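Sprechernotizen: Handkit Skurkus im Test
Vortrag Defne Kaplan, 2023-04-12
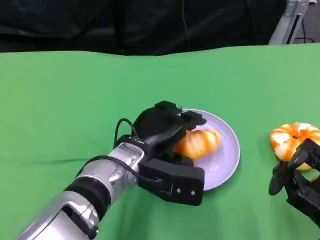
Folie 1. Begrüßung kurz halten. Gegenstand ist das Handkit Skurkus von Hasum, zwei mehrfingrige Hände mit Steuersoftware, geliefert im März. Testaufbau und Protokolle: Hüsnü Kahraman. Fragen bitte am Ende.

Folie 2. Aufgabe: Spielzeuggebäck mit glatter Oberfläche greifen und auf einen Teller legen, beidarmig. Formen mit und ohne Loch. Grund für die Auswahl erläutern: geringe Reibung, gekrümmte Flächen, Tellerrand als Hindernis für die Finger.

Folie 3. Umfang: 1098 Griffversuche, verteilt auf sechs Objekte und drei Greifstrategien. Abbruchkriterium nennen: Objekt verlässt die Tischfläche oder Überstrom im Fingerantrieb.

Folie 4. Befunde. Ringform gelingt am zuverlässigsten, wenn ein Finger von innen stützt. Längliche Formen drehen beim Schließen weg, sobald der Griff außermittig ansetzt. Kalibrierung der Hände dauert rund 3 Minuten und muss nach jedem Neustart wiederholt werden. Das steht im Handbuch nur im Anhang.

Folie 5. Integration. Treiber für Andska läuft ohne Anpassung. Für Akgül fehlt die Kraftrückmeldung, dort nur Positionsregelung. Kabelführung am Handgelenk vor Dauerbetrieb prüfen, Biegeradius laut Datenblatt einhalten.

Folie 6. Empfehlung: für Laborbetrieb geeignet, für Schichtbetrieb derzeit nicht. Offene Punkte an Hasum: automatische Kalibrierung, Ersatzteilpreise für Fingermodule, Lieferzeit. Überleitung an Kahraman, er zeigt die Messreihen.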